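**Thread: Dropping the second post day — how are you all coping?**

**plodness_lizelle** wrote:
Our parcel office in the village has gone down to mornings only since February. I run a small seed swap and most of my packets go out in the afternoon. Has anyone else moved to a drop box? I'm sending padded envelopes, nothing heavy.

**gvisser** wrote:
We've had mornings only for two years. You get used to it. I pack the night before and walk them down at nine.

**Nuwan_R** wrote:
Drop box is fine for envelopes. I wouldn't use it for anything with bulbs or tubers in, they sit there over the weekend and sweat.

**plodness_lizelle** wrote:
No bulbs, only seed. Mostly beans, some tomato. The beans are the ones I worry about getting crushed.

**Lwazi N** wrote:
Beans don't crush. I've sent over 15 lots of runner beans in plain paper envelopes and had one complaint, and that was the address.

**gvisser** wrote:
They do crush if they go through the sorting machine flat. Ask Nandi, she had a whole batch split.

**nandi.modise** wrote:
Nineteen packets, yes. Borlotti. They were in thin envelopes with no card. I put a piece of cereal box either side now and haven't had trouble since.

**Lwazi N** wrote:
Card puts you up a price band though. That matters if people only send you a stamp in return. 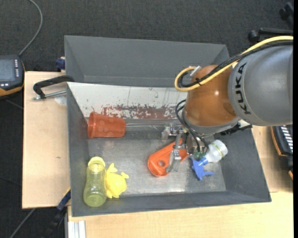

Ask for two stamps, then. I still think plain paper is fine for runners, but I'll give you the borlotti, they have thinner skins. For tomato seed I fold a bit of kitchen roll round the packet and leave it at that.

**Nuwan_R** wrote:
Does the card have to be cereal box? I've got a pile of old greetings cards.

**nandi.modise** wrote:
Greetings cards are good. Cut off the fold or the envelope bulges.

**plodness_lizelle** wrote:
Thanks all. I'll try the drop box with the tomatoes first and take the beans to the counter in the morning. Two stamps for beans seems fair. Gerrit, what time does your office shut?

**gvisser** wrote:
Half twelve. Quarter past if there's no queue.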